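Keeping a small theatre company on the road
May
By the arts desk

The director of the Nivton Players is sitting in the stalls with her coat on. The heating at the Arnov goes off at two in the afternoon unless there is a matinee, and this week there isn't one. She has a flask, a marked-up script and a list of things that won't fit in the van.

The company is taking a new comedy on tour from next week, and this is the last full day in its home theatre before the set is struck. The play is called The Alexiou Inheritance. It concerns a family who meet at a seaside hotel to hear a will read and find that the hotel has let their rooms to a bowls club.

"It's a farce, more or less," she says. "People say farce as if it's an insult. It's the hardest thing we do. If somebody is half a second late through a door in a tragedy, the audience thinks they're grieving. In this one, the laugh has gone and it won't come back."

She has run the company for 14 years. Before that she was a stage manager, and she says she still thinks like one. When the writer first sent her the script, she read it with a pencil and marked every entrance and exit before she let herself decide whether it was funny.

"There were far too many. There was a scene in the second act where the aunt goes off left with a tray and comes back on right with a suitcase, and I couldn't see how she'd get round. At the Arnov she could run behind the back wall. Most of the places we go to don't have a behind."

The writer rewrote the scene so that the suitcase is already on stage. It is now, the director thinks, the best joke in the play, as the audience has been looking at that suitcase since the beginning.

Rehearsals lasted 3 weeks, which is one week less than she would like and what the company can afford. The first was spent around a table. She is strict about this, and some of the actors dislike it.

"Comic actors want to be on their feet. They want to try the fall. I make them sit down and read it flat, with no voices. If it isn't funny flat then there's something wrong with the line, and we need to know that before we've covered it up with business."

The business came in the second week. The set has four doors, one window that opens and a dumb waiter that doesn't work. The doors were built first and put up in the rehearsal room on the Monday they were meant to be there – a first for the company, according to the director – so nobody had to mime a handle.

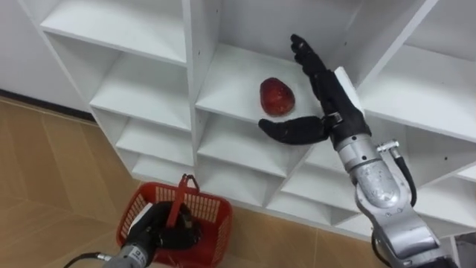

She is less sure about the accents. The family in the play has been in England for two generations, and the writer left no instructions about how any of them should speak. The cast tried several versions. In the end the grandmother has a trace of Thessaloniki and everyone else sounds like wherever the actor comes from.

"I had a worry that it would look careless. Then I thought about my own family. We don't match either."

The grandmother is the largest part. She is on stage for nearly the whole evening, much of it in an armchair and apparently asleep. The actor playing her had turned down a similar role some years ago and needed persuading.

"She said to me, 'I'm not being furniture.' I told her to count the lines. She's got more than the two sons put together. And she's listening the whole time, so everything that happens in that room happens to her. She rang me the next morning and said yes."

What about the money? The director makes a face. The tour is backed by Anetti, a family firm of seat makers that has supported the company before, and by a small sum left over from last autumn's production. Ticket sales have to cover the rest. Most of the venues are village halls and arts centres, and the smallest holds 60 people.

"That one loses money even if it sells out. I've done the sums and I've done them again. But we've been going there since our first tour and they give us soup. You can't run a whole company like that, obviously. You can run one night of it like that."

The van is the other expense. The company used to own one and now hires, which costs more over a year but means that a breakdown is somebody else's problem. Everything has to go in it: doors, frames, armchair, costumes, lights for the halls that haven't any. The cast travel separately in two cars.

The designer was given the inside measurements of the van on the same day as the script. The hotel lobby folds down into flat pieces, and the reception desk is also the crate in which the crockery travels. A chandelier was drawn and then dropped. The director says she doesn't miss it, then says that she does a bit.

"It would have got a round on its own. But it would've been the thing that broke. There's always one thing on a tour that breaks every night and somebody has to sit up with glue, and I wasn't going to choose it in advance."

She doesn't watch from the back on first nights. She stands in the wings or, where there are none, in the car park with the door propped open, listening. She says that she can tell from the sound whether the play is running fast, and that on a first night it nearly always is.

"They get the first laugh and they go for the next one like it's a bus. I give the same note everywhere. Wait. Let them finish. They've paid for it."

The opening performance will be in front of an invited audience at the Arnov. She had wanted to skip it and go straight out, on the grounds that friends laugh at anything, but the cast asked for it. There was a preview of the first act last month for the theatre's supporters, with scripts in hand, and it ran for roughly an hour. It has been cut since.

"There was a speech about the bowls club that I loved and the writer loved. It sat there like a pudding. You could hear people shifting. We cut it on the way to the pub and haven't talked about it since."

After the tour the company has nothing booked until the winter. There is talk of a ghost story, and of another play by the same writer, who has an idea about a driving school. The director would like to do something with no doors in it at all.

It is getting dark in the auditorium. On stage, one of the younger actors has come out with a mop and is going over the floor by the dumb waiter, where there was a slip this morning. The director watches him for a moment and calls up that he has missed a bit by the window. Then she goes back to her list. The armchair, she has worked out, will go in last and upside down, with the costumes packed underneath it.

The Alexiou Inheritance opens at the Arnov and then tours. Running time is two hours including an interval. Tickets are sold by each venue and not by the company.

Comments (4)

bramblehedge
Saw the preview of the first act and laughed a lot, script in hand or no. I liked the bowls speech! Sorry to hear it's gone.

Row F
Is there step-free access at the village halls? The list on the company's page only gives it for the arts centres.

oldprompter
Agree with her about reading it flat. We did the same with an amateur group for years and they moaned every time. Good luck to them with the van.

mags_t
Row F – I rang our hall and they do have a ramp, but it's at the side and you need to ask for it to be unlocked. Best to ring yours as well.

Comments on this article are now closed.

Contact the arts desk | Copyright, all rights reserved | Back to top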